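Belten Council backs shared workspace plan for former Rodico building

Belten Council has voted to lease the ground floor of the former Rodico building for use as a shared workspace, bringing to an end a long discussion over the future of the site.

Councillors endorsed the proposal at the October ordinary meeting, which concluded shortly before 9.30 pm. Under the terms approved, council will enter into a lease of four years with the building's owner, Stefanou Property, with an option to extend for a further term.

The ground floor will be divided into bookable desks, two meeting rooms and a larger workroom for small firms and community organisations. The centre will operate under the name Bimum, which was chosen from suggestions lodged during the public consultation period.

Council received 257 written submissions on the proposal. A report tabled at the meeting noted that most were in favour of the building being reopened, although opinion was divided on the fees and on the hours of operation. Several submissions asked that a portion of the floor be set aside for quiet study during exam periods, and officers have been directed to report back on that request before the fee schedule is settled.

The Rodico building has stood on the corner of Station Street and Mill Lane for more than half a century. It was occupied for most of that time by the furniture retailer from which it takes its name. The upper storey continues to be let as offices and is not affected by the decision.

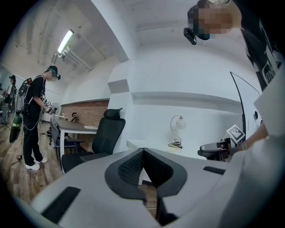

Lleucu Pugh, council's manager of economic development, told the meeting that demand for short-term work areas in the town centre had grown steadily and that the existing rooms at the library could no longer meet it.

"The library rooms were set up for meetings of an hour or two," Ms Pugh said. "We are now receiving requests for whole days and, in some cases, for several weeks at a time. Staff are turning away bookings that the town should be able to accommodate."

According to the officers' report, the library recorded 3,310 room bookings in the last financial year. Of those, 2,445 were made by small businesses, sole traders or incorporated associations, with the remainder made by students and private individuals.

The library will keep its two smaller rooms for public use. The larger room will return to the children's and youth program, which was moved to the upstairs gallery when room bookings increased.

Fees for Bimum have not been finalised. A draft schedule attached to the report proposes a half-day rate, a full-day rate and a monthly membership, with a concession for registered charities and for residents holding a current health care card. The draft will be placed on public exhibition for 28 days and may be inspected at the customer service counter or at the library.

Some councillors raised concerns about parking. The lane behind the building is narrow and is already used for deliveries to the neighbouring pharmacy and bakery. An amendment requiring a traffic and parking assessment before the centre opens was carried without debate. A second amendment, which would have limited the lease to two years, was lost on the casting vote of the mayor.

Speaking to the original motion, Ms Pugh said the longer term had been sought in order to secure a lower rent and to allow council to recover the cost of the fit-out. Those works include an accessible entrance on the Station Street side, new lighting, replacement of the heating system and an upgrade to the public toilets. The works will be put to tender in accordance with council's procurement policy.

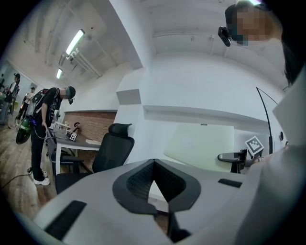
A man in a black cap and T-shirt leans over a desk.

Heritage controls apply to the street frontage, and the tiled entry and the original display windows must be retained. Any signage on the Station Street side will require separate approval. Council's heritage adviser has supported the proposal on the condition that internal partitions be fixed in a manner that allows them to be removed at the end of the lease.

Stefanou Property has agreed to repair the roof drainage at its own expense before handing over the premises. Minor water damage to the rear wall was identified in the building inspection and must be made good as part of the same works.

Organisations wishing to be placed on the register of interest for desks or meeting rooms may do so by completing a form at the customer service centre. Registration does not guarantee a place, and no deposit is payable at this stage. Community groups with an existing booking at the library will keep that booking until the end of the current term.

A further report on fees, parking and opening hours will be presented to council once the exhibition period has closed.

Shared 64 times
5 comments

milllaneresident
Glad they at least got the parking assessment through. Try getting down the lane when the bread truck is there.

Garry T
Four years of rent on a building we don't own. Would like to see the full cost of the fit-out before it goes to tender, not after.

bookworm_belten
Very pleased the kids' program is getting its room back. The gallery is freezing in winter and you can hear everything from downstairs.

Noreen
Does anyone know if the form can be filled in online or do we have to go in to the counter? Our quilting group would be interested in the larger workroom.

millaneresident2
@Noreen I was told counter only for now. They're open until 5.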